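Workshop notebook, Friday. Memory seating task, Tagle arm, student build group

Setup carried over from the last session. Donor PC open on the bench, gripper pitched down over the board from the drive cage side.
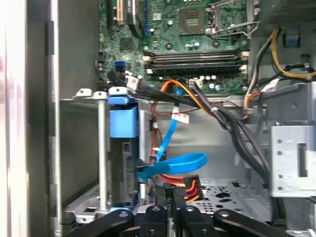
Goal for the day was a repeatable approach to the DIMM slots with no hand correction. All four slots are bare and the CPU socket is empty, so the only things worth protecting near the target are the socket frame and its lever. Zewditu Fikre wrote the approach path; I ran the trials and kept the log.

Path as run: start high, come in over the cable bundle, stop above the nearest slot, square up to the slot line, descend. The first version cut the corner over the cables and snagged the blue SATA loop on two runs. Zewditu raised the waypoint and the snags stopped. Cycle time went up slightly. Acceptable.

Slot detection: the Wurov script looks for the white locking clips at both ends and fits a line between them. 92 good fits out of 1000 logged images on the old settings, useless. Cause was exposure. The bare metal of the drive cage and the side bracket pulled it down, and the black slots merged with each other. Cropped the metering region to the board only and reran on the same lighting. Much better by eye, not scored yet.

Insertion: dummy module only, no real memory until the force limit is trusted. Limit is set at 67 in controller units. Nobody has converted that to newtons and it needs doing before the Umeck meet - their rules ask for it in the inspection sheet.

Observed on the dummy: one end goes in before the other nearly every time. Either the module is tilted in the fingers or the board is not parallel to the bench. Check the case with a level first, then the finger pads.

Open items
- Score the recropped images (me)
- Force conversion, with the calibration sheet attached (Zewditu)
- Tie back the loose cables, or leave them as a harder variant? Zindden team leaves theirs. Decide before the next run.
- Clips must be opened by hand between trials. Add to the reset checklist.

Power off at 4. Arm parked, log copied to the shared drive.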